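Looking after wooden tops
Feb 21, 2024

Most marks on a table or worktop come from standing water and hot pans. Wipe spills up straight away and keep a folded tea towel near the kettle.
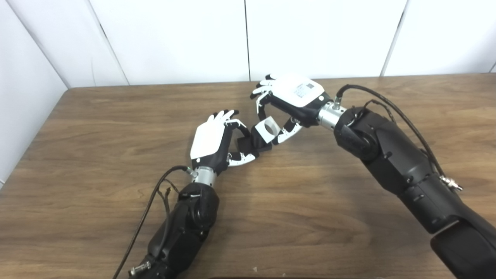 Crumbs and grit do more harm than people think, so brush them off before you wipe. Use a cloth wrung out hard in warm water with a drop of washing-up liquid. Where the grain runs in long streaks, as on this brown top, wipe along it from end to end. Dry with a second cloth.

For oiled wood, put on a thin coat in March and leave it for 4 hours before buffing. We use Gerkex oil, but any food-safe one will do.

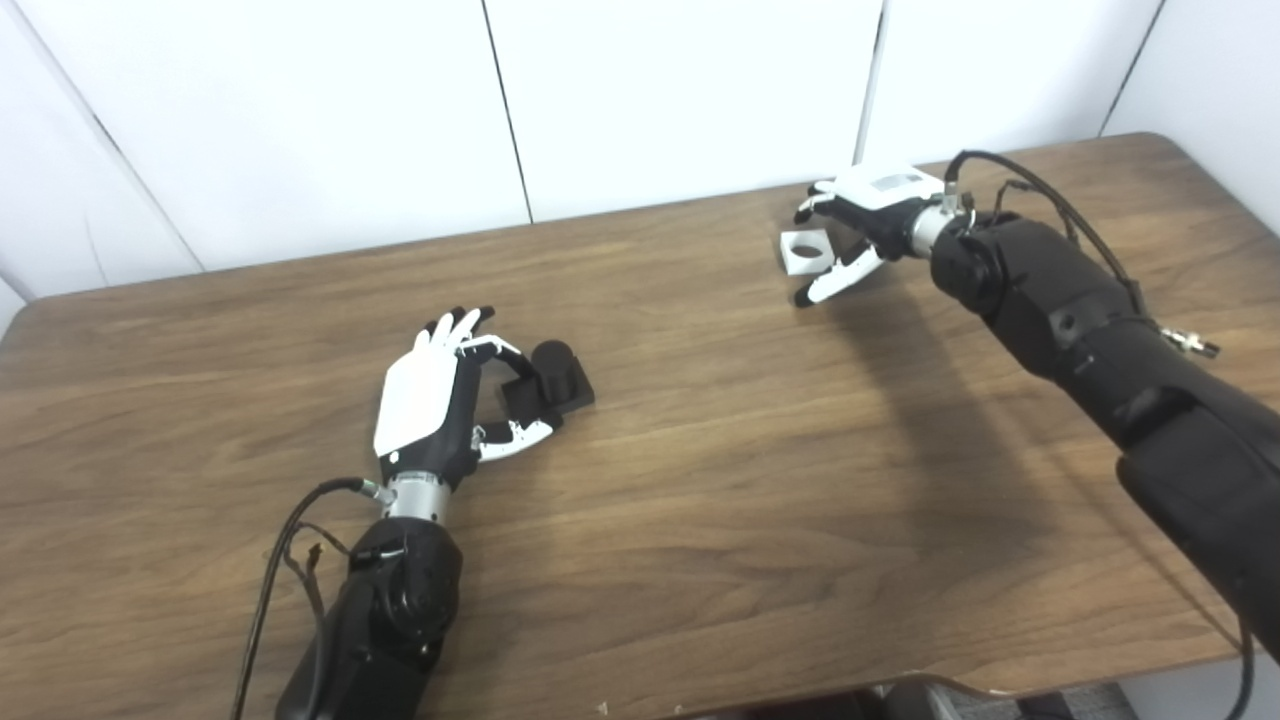
Old rings often fade with a little more oil and a soft rag. Try a hidden corner first. Lay oily rags flat outdoors to dry before they go in the bin.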